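Residents' Forum – Ulloa Court
Board: Shared Facilities
Topic: Proposed changes to the booking of the dining room

Gisela_Figueroa (moderator)
Posted Sat 31 December

Members are invited to comment on the draft rules for hiring the ground floor dining room. The principal changes are as follows. Bookings will be limited to two per household in any quarter. A deposit of £40 will be payable at the time of booking. The room must be vacated by 9 pm, including clearing up. The draft would take effect once the managing agents, Braron, have confirmed it in writing.

Comments should be confined to the draft. Matters concerning the lift have their own topic.

M_Wong
I support the limit on bookings. In August the room was held by the same few households on most weekends, and my own request was declined without an alternative being offered. I would ask that the word "household" be defined. Several flats are let to sharers, and it is unclear whether each tenant may book separately.

JParedes
I must object to the deposit. Residents already contribute to the upkeep of this room through the service charge, and a further payment will discourage those who wish only to hold a small family meal. If the concern is damage to the furniture, the rules should say so and should set out what will be charged for.

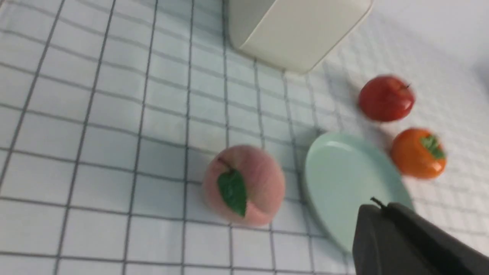 The present wording allows Braron to retain the whole sum for "failure to leave the room in a satisfactory state". No standard is given. A resident who forgets to take down the table linen could be treated in the same manner as one who breaks a window.

Ya-wen Lau
I agree with the previous contributor as to the wording but cannot agree as to the principle. A returnable deposit is common practice, and cleaning after private functions is at present paid for by everyone, including those who have never used the room. A short schedule of charges attached to the form would meet the objection.

JParedes
A schedule would be an improvement. It would not alter my view that the amount is too high.

F_Medina
The closing time has received little attention. My flat is directly above the room and I would welcome an earlier finish on Sundays. The draft makes no distinction between days of the week.

M_Wong
With respect to Mr Medina, an earlier finish would make an evening meal impossible for anyone who works at weekends. The existing rule on music appears sufficient if it is enforced.

F_Medina
It has not been enforced. I have written to Braron on the matter and have yet to receive a reply.

Gisela_Figueroa (moderator)
Thank you for these comments. The definition of "household" and the schedule of charges will be added to the draft – the amount of the deposit and the Sunday closing time remain open. Mr Medina is asked to forward his correspondence to me by private message. This topic will stay open for further replies.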